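**Bread basket questions, updated 2022-02-17**

**Do I need to order ahead?**
For the long plait, yes. The knotted buns are usually there until mid-morning, unless the school run gets to them first. Orders close at 6pm the day before, and Sem Michiels does not accept "but I'm nearly at the door" as a form of order.

**Does the basket come with the bread?**
No. We lost two that way in January. You can buy one from Dosteck on the corner and we'll fill it while you wait.

**What fits in the oval basket?**
A long plait and a round knot, if you lay the plait along the length. Put the knot in first, up against one end.
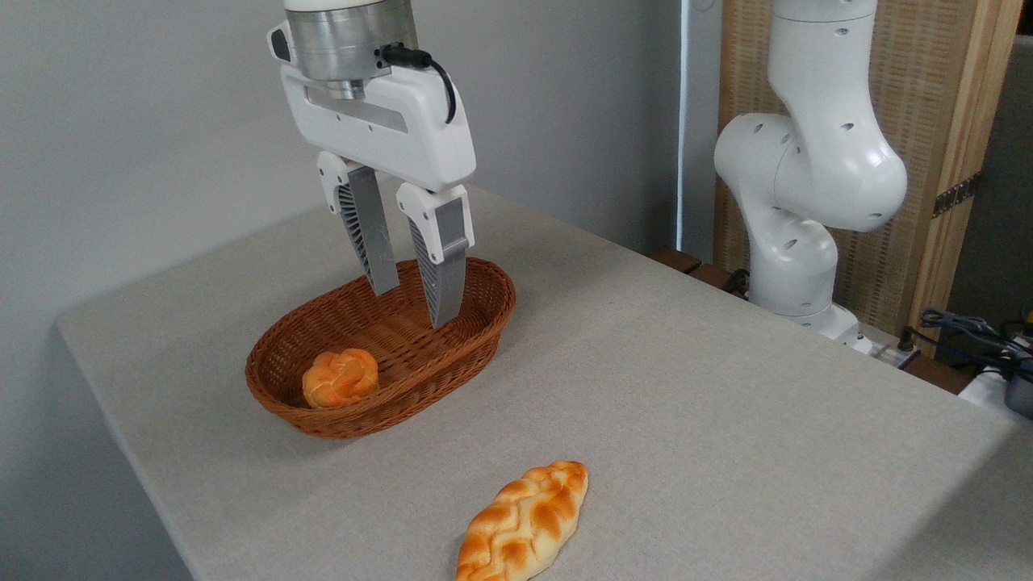
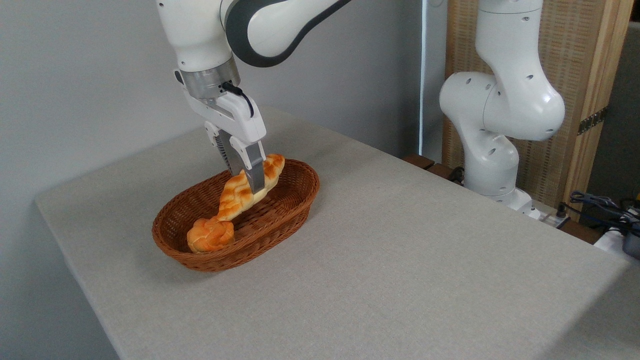

*Oval basket with a knotted bun inside and the braided loaf to go with it.*

**Should I line it?**
Please do. Crumbs get into the weave and stay for years. A tea towel is fine; kitchen paper sticks to the glaze and you'll be eating it.

**Can I wash the basket?**
Brush it, wipe it, leave it by a window. The dishwasher has been tried by a customer in Grarkadton, who now owns a sort of mat.

**How heavy is the plait?**
Some 300 g before baking. We don't weigh them afterwards, and would rather you didn't either.

**Do you slice?**
Not plaits.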